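Priken Memory Handling Cell
Arm, gripper, practice board and slatted aluminum table

Product notes
The Priken brochure promises memory service on desktop towers "without an operator." Our reviewer, Ernő Szalai, went to the Erton open day on 10 April 2021 to see how much of that holds up. His view: the gripper is decent, the claim is early. He asked for a cycle time and got a range so wide he didn't write it down.

Buyers should also ask who opens the case and who sorts the cables. The brochure skips both. Lambrechts sells a plainer cell for less, and for a bench with one or two PC models we'd quote that first.

From the demonstration

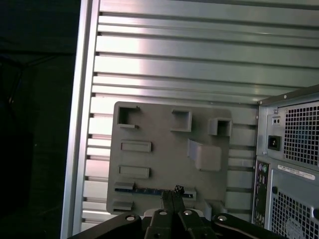
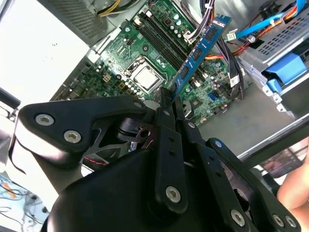 Third view: the arm over the open tower, gray fixture plate on the table beside it.
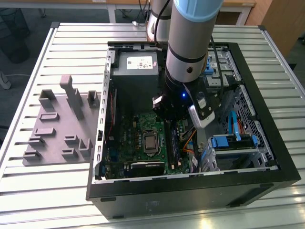

Ordering
Part no. 877. Lead time 30 days. Illari fingertips sold separately, 2 per pack. No returns once the arm has been bolted down.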